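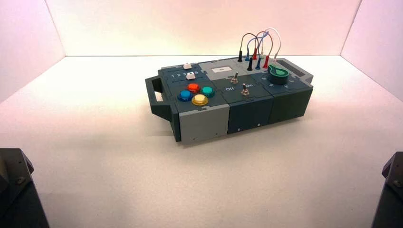
Figure 3. Four round push buttons (blue, red-orange, teal-green and yellow) in a diamond cluster on a dark gray control box.

4.2 Color names in household instructions

Our second corpus consists of 1,000 sentences taken from appliance manuals, board game rules and the sheets of paper people tape up next to the thermostat. All of them tell a reader to press, turn or avoid something, and all of them identify it by color. Manual writers are a confident group. They write "the green button" with no sign of having lain awake over it, and their readers, who may be looking at something closer to teal (Figure 3), are left to make the necessary adjustments.

We asked 64 adult speakers of American English to name the color of each item mentioned in a subset of the sentences, working from color photographs and without seeing the text. Agreement with the manual was high for blue and yellow. It dropped for anything between red and orange, where 70 percent of the participants used at least one compound term ("reddish orange," "orangey red," and, from one participant with evident feelings on the matter, "tomato, but a bad tomato"). We coded the last of these as red.

Tannous, working on the Smadi sentences, found that compound terms nearly vanish when only one item in a group could be meant. Our results agree. Given a blue, a yellow and something arguable, speakers call the arguable one whatever basic term is left over. Precision costs syllables, and people setting a kitchen timer do not care to spend them.

The Finen manuals are the exception. Their writers use "coral," "spruce" and, in one dishwasher booklet, "dusk," which appears eleven pages before the only diagram. Ó Conaill (personal communication, June) suggests that these terms were copied from the paint list and never meant to meet a customer. Participants shown the dusk-colored dial called it gray, purple or blue, and two asked whether it was broken. We kept these sentences in the corpus but report them separately in Section 4.3, along with the translated manuals, where "green" and "blue" trade places often enough to need a table of their own.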